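Been sent another crowdfunding page for a children's picture book. Edotholm, it's called, about a lighthouse goat. Rhymes throughout, apparently. I have questions.

Goal reached in 7 hours, says the banner. Scroll down and there are 63 backers. One of them is the author, Tudur Trevor, backing himself under his full name. Bold.

The sample spread rhymes "harbour" with "barber". Fine. It then rhymes "goat" with "goat". Twice.

"Delivery in November." Which November? His last one, Drerero, was also due in November and I still haven't got my copy. 173 comments under that campaign and most of them say "any news?"

Rosário Patrício did the pictures and they're lovely, to be fair. She'd be the only reason I'd put money in. Is she paid up front, though? The page doesn't say.
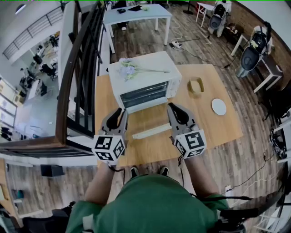
Flowers on the toaster oven, lavender and white.

Top tier is £47 for a signed copy and "your name hidden in the sea". Hidden how well? I could be paying £47 to not find myself.

Asked him about Drerero in the comments on 24th February. Got a thumbs up. Make of that what you will.

Not backing it yet. Might get it from the library if it ever turns up there.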